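Utensils in a tub or in a drawer?
Kitchen & Pantry board, 14 replies

marrow_lane
Our drawer organizer cracked and I'm tired of digging. Thinking of putting the everyday spoons and spatulas in an open container on the table. Anyone regret doing this?

Bansal39
Did it for one summer. Everything standing up near the stove got a greasy film and I was washing things I hadn't used. Back in the drawer by August.

tkeerthana
That depends on where you put it. Mine is across the room from the hood and I wash the container when I change the tablecloth. No film.

Bansal39
You also have a hood that works. Mine just hums.

odell_p
Drawer. Plastic spoons with long handles tip over a light container, and then you're picking them up off the floor.

tkeerthana
Not if it's wide and low. I use a rectangular white plastic one with rounded corners, and the slotted piece and the spoons go in with the handles down. I keep the thin wooden sticks out of it — they slide under everything and you never find them.

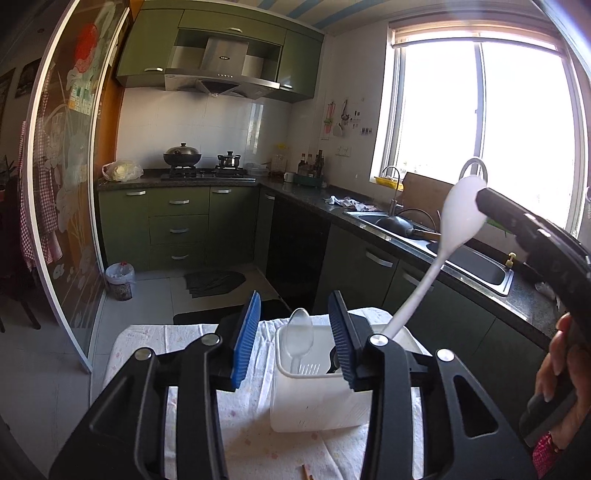
I'd also say don't fill it. I went through ours in June and pulled out 15 things, mostly duplicates. What's left is what we cook with. The rest went into a bag for my sister.
Keerthana Namboodiri

marrow_lane
OK, wide and low. Does the cloth stain under it?

tkeerthana
A little. I move it when I wipe.

odell_p
Still a drawer for me. A new organizer is cheap and you can close it when people come over.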